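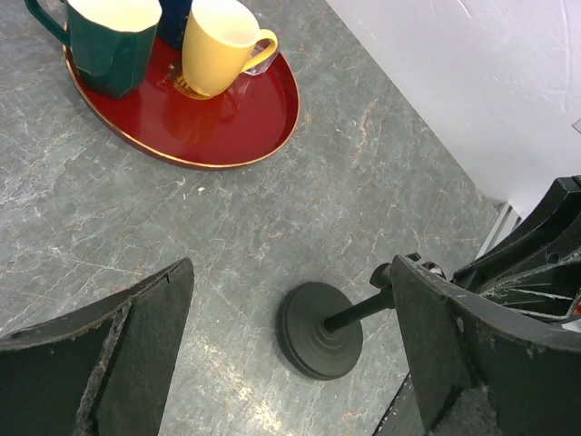
How many times does somebody have to show a robot a job before it can do the job alone?
Depends on the job. For the kitchen chores in the new Emunis kit, the starting set is 124 demonstrations per chore, done by a person, by hand or over remote control.

Emunis opens hand-teaching kit to outside labs

By Anqi Qiu, press desk
November

Emunis today opened orders for Nustia, a teaching kit that lets one person show a robot arm a household task and save every try as training data. Works two ways. Grab the arm and walk it through the motion, or sit at the remote station and drive it with a pair of hand controllers. Both kinds of recording go into the same file format, so labs can mix them.

The first release covers 8 chores, all of them on kitchen counters. Moving mugs, clearing a tray, wiping, opening a drawer, that sort of thing. More chores in the spring, list not final.

"We wanted people who have never programmed anything to be able to teach," said Guangming Hou, product lead at Emunis. "My best operator came from a hotel laundry. She was faster than me by lunch on her first day and she's still faster than me."

What's in the box: the wrist camera mount, two hand controllers, a foot pedal, the recording software and a printed guide for operators. Arm and gripper sold seperately. The pedal starts and stops a recording. Tap once to start, tap again to save, hold for 2 seconds to throw the take away. Testers asked for that last one over and over.

Hand or remote?

Emunis gets this question a lot. Teaching by hand is quicker to learn and you feel it when the gripper bumps something. Downside, your own arms get in front of the camera. Remote takes longer to pick up, most new operators need a couple of sessions before their grasps look clean, but the wrist view stays clear and the robot sees at run time pretty much what it saw in training. The guide suggests starting by hand for the first few takes, then switching.

Bad takes are worth a look too. The software lets an operator tag a missed grasp or a dropped cup and keep it, with a note on what went wrong. Labs can leave those out of training or use them to teach recovery moves.

Sastent, a contract kitchen fitter, and the Steinarsdóttir workshop have had early kits since summer. Between them they put 21 operators through the training.

"First week was slow. Shiny things, glossy trays, we kept overshooting," said Suqin Su, who ran the Sastent trial. "Then Dehua rewrote our setup sheet, moved the lamps, and the takes got a lot more even. We change the mug positions between every take now. Boring but you have to."

Dehua Fan's setup sheet is included in the printed guide, with thanks.

Recordings stay on the customer's own machine unless the customer picks the shared library. Anyone who joins the library can pull down what other members have put in. Shaohua Su, who heads the library team, said members will be able to remove there recordings at any time and that the removal tool ships with the kit, same day.

Availability

Orders open now, first boxes go out before the end of the month. Schools and university labs should ask for the education form. Live remote demo every afternoon at 3 p.m. this month, sign-up through the Emunis press desk. Loan kits for reviewers, limited, ask early.

Press contact: Anqi Qiu, Emunis press desk

21 shares | 2 comments

Related releases
Nustia operator guide, second printing
Sastent joins early kit program
Foot pedal firmware: fix for double taps
Call for chores: what should we teach next?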